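浅色木桌面的维护，被讲得太轻松了

近几年的家居写作里，浅色木桌面几乎成了默认选项。餐桌是浅的，书桌是浅的，工作台也是浅的。推荐它的理由大同小异：显得房间大，显得干净，与白墙相容。这些理由本身没有错，但都属于外观判断，而一张桌面在使用周期内要面对的主要是水、油、热、摩擦和光照。我的看法是，浅色木桌面值得用，前提是使用者接受一套比深色桌面更严格的检查和清洁习惯。把它当作“好打理”的材料来推荐，是不负责任的。

先界定范围。本文讨论的是水平使用的木质表面，颜色在米白到浅黄之间，表面为哑光或低光泽涂装，木纹可见。柜门、墙板之类的垂直面不在讨论之内，它们受到的磨损和积液与桌面不是一个量级。高光涂装的桌面也不在内，其划痕表现另有规律，需要单独写。

“浅色不显脏”这句话流传很广，它混淆了两种脏。浅色面不显灰尘，这一点成立：家庭环境里的浮尘多为灰白色，落在浅底上反差小，落在黑胡桃色上则一眼可见。但浅色面非常显色素，茶、咖啡、酱油、红菜头、圆珠笔油墨，都会在浅底上留下边界清楚的痕迹。换言之，浅色桌面掩盖的是容易清除的那一类污物，暴露的是难以清除的那一类。对于每天在桌上吃饭的家庭，后者才是决定维护成本的因素。

还有第三类，两边都不讨好，就是薄油膜。手臂长时间搁在桌沿，皮脂会在涂层上形成很薄的一层；厨房附近的桌面还会叠加油烟。油膜在浅色哑光面上没有颜色，正面俯视基本看不出来，只有把视线压低，让窗光以小角度掠过桌面，才能看到反光不均的区域。油膜的害处在于它会粘住灰尘和色素，几个月之后，桌沿一带整体变暗，使用者通常会认为是木头“老了”，其实大部分可以洗掉。

所以我主张把低角度检视列为固定动作。做法很简单：清空桌面，关掉顶灯，只留一侧光源，人坐下或者蹲下，使视线略高于桌面，从近端看向远端，再换到相邻的一边重复一次。俯视检查只能发现色斑，低角度检视可以发现油膜、擦痕、涂层起毛和局部隆起。两种检查所得的信息不同，不能互相代替。

做这项检视时需要排除木纹的干扰。弦切的板材表面常有尖拱形或山形纹，一层套着一层，颜色比底色略深；径切部分则是细密的近似平行线。二者在同一张桌面上并存是常态。没有经验的人在低角度下容易把山形纹的弧线当成水渍的边缘，然后反复去擦。区分的办法是换一个观察方向：木纹的位置和走向不变，油膜和水痕的明暗会随视角改变，有时会完全消失。

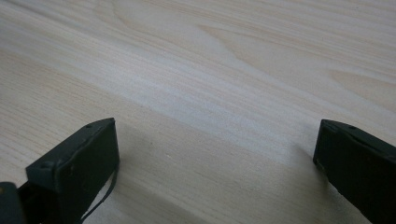
擦拭方向是另一个常被忽略的参数。清洁用品的说明多半只写“用软布轻擦”，不写方向。我的意见是顺纹擦，并且整张桌面保持同一方向。哑光涂层的低光泽来自表面的细微起伏，长期画圈擦拭会在受力集中的地方把起伏磨平，形成发亮的圆斑。这种亮斑俯视时不明显，在侧光下十分难看，而且无法用清洁手段恢复，只能重新处理表面。顺纹擦同样有磨损，但磨损痕迹与纹理同向，视觉上被吸收了。

遇到山形纹的部位，不必跟着弧线走。以整块板的长边方向为准，直线来回即可。跟着弧线擦，手腕的用力不均，得不偿失。

关于布，超细纤维布并不是在所有情况下都合适。它的去污能力强，部分原因在于纤维截面有棱角，夹带砂粒时对哑光面有磨蚀作用。我的做法是分成两步：先用干的棉布把颗粒物带走，再用拧到不滴水的布顺纹擦一遍。第二步结束后用另一块干布收水。三块布听起来繁琐，实际操作一张双人餐桌不超过两分钟。

关于清洁剂，我的立场偏保守。日常使用清水，油膜使用稀释的中性洗涤剂，之后必须用清水布再擦一次。残留的表面活性剂干燥后会形成新的膜层，其反光特征与油膜相似，使用者看到之后往往会加大用量，于是越擦越花。市面上的“木质光亮喷雾”我一概不推荐用于哑光桌面，它的工作原理就是在表面增加一层膜，与哑光涂装的目的相反，并且会给将来的修补带来附着力问题。

去年十一月，我和Luana Frota为此争论过。她负责Mostberg一处共用工作室的桌面管理，那里有十六张浅色木桌，使用强度远高于家庭。她的观点是，公共场所不可能要求每个使用者都顺纹擦，因此应当一开始就选择硬度更高的涂层，把维护要求降到最低。我同意她对公共场所的判断。但家庭不一样，使用者固定，习惯可以建立，为了省去擦拭方向这一点注意力而换成厚涂层，失去的是木材表面的触感，还有局部修补的可能。厚涂层一旦破损，边缘会起翘，补起来接缝明显；薄涂层和木蜡油表面则可以局部打磨后重新上油。

她后来把记录给我看过。工作室的桌子按分区换用了两种清洁流程，一种沿用原先的画圈擦，一种改为顺纹直线擦，十二周后在侧光下比较。画圈组在靠近座位的一侧普遍出现亮斑，直线组较轻，但并非没有。样本少，使用者又各不相同，我不认为这个结果能当作定论，只能说与我自己的观察一致。她本人的结论仍然是换涂层，这一点我们没有达成一致。

下面谈杯垫。杯垫的必要性不需要论证，需要讨论的是杯垫的底面。软木底、毛毡底、硅胶底三者的表现差异很大。软木底透气，但碎屑会嵌进桌面的导管孔；毛毡底不伤涂层，吸水之后若不及时拿开，会造成比杯底更大的一片潮区；硅胶底不移位，部分产品所含的油性成分长期接触会在浅色面上留下暗印，且无法擦除。我目前用的是Cordeiro的薄软木垫，每次用完立起来放。这不是什么独到的方案，只是三者之中后果最轻的一种。

桌布和透明软垫属于同一类问题。透明软垫在浅色木桌上的使用率相当高，目的是保护。它确实能挡住色素和划痕，代价有三项：垫下积潮，增塑剂迁移，以及遮光不均。第三项最容易被低估。浅色木材在光照下会变色，多数树种变黄变深，被物体长期覆盖的部分与外露部分产生色差，揭开之后是一块轮廓清晰的浅色矩形。透明垫对可见光的遮挡有限，但是往往压着台历、照片和键盘，这些东西的轮廓会一起留在桌面上。

因此，桌面上的固定物应当定期移位。台灯底座、显示器支架、花盆托盘，每隔一段时间挪动一次，幅度大于底座本身的宽度。新桌子尤其如此，头几个月的变色速度最快。有些人买来新桌子先摆满东西，一年后搬家才发现色差，这时再让浅色部分追上来，需要的时间比形成色差的时间更长。

我倾向于让桌面在不使用时保持全空。这个主张经常被归入极简生活一类的态度问题，我要说的与态度无关，理由是技术性的。第一，空桌面的变色是均匀的。第二，空桌面可以一次擦到底，不存在绕着物体擦拭形成的弧形痕迹。第三，空桌面可以随时做低角度检视。桌上只要常年留着一个果盘，果盘周围那一圈就永远得不到正常的清洁，这与使用者是否勤快关系不大。

反对意见主要来自空间有限的家庭：桌子同时是餐桌、书桌和置物台，清空意味着东西无处可去。这个困难是真实的。可行的折中办法是使用托盘，把常驻物品集中在一只底部带脚的托盘里，清洁时整体端走。托盘的脚应当有软垫，软垫的材质同样要避开深色橡胶，深色橡胶在浅色面上的迁移污染是各类痕迹中最顽固的，我在自家书桌上留下过四个点，用过的方法都无效，最后是打磨掉的。

热损伤需要单独说明。哑光涂层受热受潮之后出现的白色雾斑，在深色桌面上非常刺眼，在浅色桌面上则相对隐蔽。这是浅色桌面少数真正占优的地方。但隐蔽不等于无害，雾斑处的涂层已经有水汽进入，耐污能力下降，日后色素更容易从这里渗入。不少人描述的“突然擦不掉的茶渍”，位置往往与早前放过热锅的地方重合。低角度检视可以提前发现这些区域：在侧光下，雾斑的反光比周围更散，边缘模糊，换角度后仍在原处。

至于修补，我的建议是尽量晚动手，动手则范围宁大勿小。浅色面的修补难点在颜色。打磨会去掉已经变色的表层，露出更浅的新木，一个硬币大小的打磨点看起来像一块漂白斑，比原来的污渍还要醒目。合理的做法是以一整块拼板为单位处理，让色差的边界落在板缝上。山形纹集中的板更应如此，弧线从中间被一块浅色截断，视觉上无法接受。砂纸顺纹，目数从细的开始试，能解决就不换粗的。上油之后擦净余油，浸过油的布摊开晾干后再处理，不要揉成团丢进垃圾桶，这一条涉及自燃风险，没有商量余地。

Merkunine的产品手册里有一张保养周期表，把上油间隔统一写成固定的月数。我对这类表格有保留。同一张桌面上，桌沿和桌心的损耗速度不同，靠窗一侧和靠墙一侧也不同，按固定周期整体上油，结果是桌心越积越厚，触感发黏，桌沿仍然不够。更合理的依据是滴水测试：在不同位置各滴一滴清水，几分钟后观察，水珠保持隆起的位置不必处理，水开始铺开或木色变深的位置需要补油。测试完马上擦干。

成本方面，给一个我自己的数字供参考。一张浅色橡木餐桌，一年的维护支出是六十六元，包括木蜡油分摊、棉布和砂纸，不计人工。金额很低，真正的成本在于注意力：每周一次的完整擦拭，每月一次的低角度检视，以及热锅端上来之前先找隔热垫。如果家里成员对最后一项都做不到，我会建议选择中等深度、纹理较强的桌面，或者干脆用石材和防火板，不要用浅色木材再加一张透明软垫来勉强维持。那样既没有得到木头，也没有得到省事。

销售端在这件事上应当承担更多责任。我去过Dindcombe的展厅，浅色桌面全部在顶部漫射光下陈列，台面上摆着餐具和花瓶。这样的布光看不出任何表面缺陷，也看不出涂层的真实光泽。选购者应当要求把一张展品清空，蹲下来，朝着有窗的方向看一遍。展品被很多人摸过、擦过，它在侧光下的状态就是这种涂层在使用一段时间后的状态，比任何参数表都直接。如果展品的桌沿已经出现成片亮斑，那么同款桌子在家里也会如此，时间长短的差别而已。

选购时还应当看纹理的分布。山形纹面积大的板，视觉变化丰富，对细小擦痕的掩护也好一些；直纹板整齐，顺纹的划痕容易隐没，横纹的划痕则格外突出。有幼儿或者经常在桌上做手工的家庭，划痕方向不可控，我会优先选前者。只用于读写的书桌，选直纹板没有问题。另外要看桌面端头的封边和涂装是否完整，端面吸水最快，开裂也多从这里开始，而展厅里很少有人会去摸一下桌子的端面。

最后补充一点关于“包浆”的说法。有一种意见认为木桌不必过分清洁，使用痕迹会自然形成好看的表面。对于深色、厚重、多次上油的旧家具，这有一定道理。对于浅色哑光桌面，所谓包浆大部分是皮脂、洗涤剂残留和灰尘的混合层，分布与手臂位置一致，桌沿深，中间浅。取一块蘸了稀释洗涤剂的白布在桌沿擦几下，看布的颜色，就可以判断它是什么。愿意保留的人当然可以保留，但应当先擦过这一次，再作决定。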